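Seit Dezember führe ich ein Haushaltsbuch, auf Papier, mit Bleistift. Ein paar Notizen dazu, weil hier öfter danach gefragt wurde.

Angefangen hat es mit den Süßigkeiten. Ich wollte wissen, was im Monat für Kleinkram weggeht. Es waren 69 Euro.

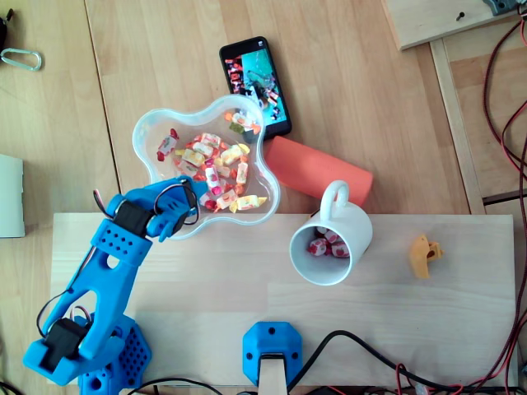

Miete und Strom kannte ich auswendig. Beim Rest lag ich überall daneben, am meisten beim Bäcker.

Kvido Machala hat mir geraten, höchstens acht Spalten anzulegen. Ich hatte 17 – nach zwei Wochen habe ich zusammengestrichen.
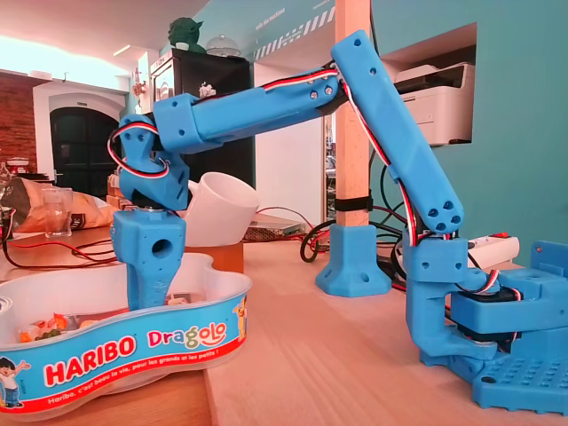

Eingetragen wird abends um 18 Uhr, vor dem Essen. Belege kommen danach ins Altpapier, außer bei Geräten mit Garantie.

Das Heft ist von Listbridge, kariert, A5. Die App von Bedmont habe ich wieder gelöscht, mir waren das zu viele Meldungen.
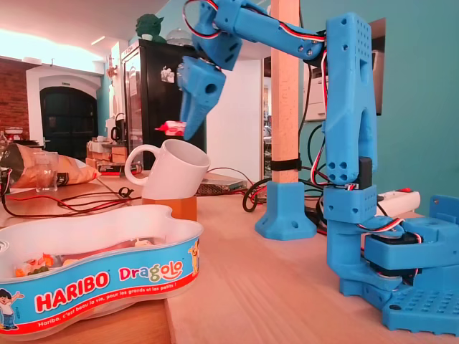
Kaffee unterwegs hat jetzt eine eigene Spalte. Versicherungen rechne ich auf den Monat um, sonst sieht der Januar immer schlimm aus.

Fürs Jahr will ich bis zu 1000 Euro zurücklegen. Den Stand vom ersten Quartal schreibe ich wieder hier rein.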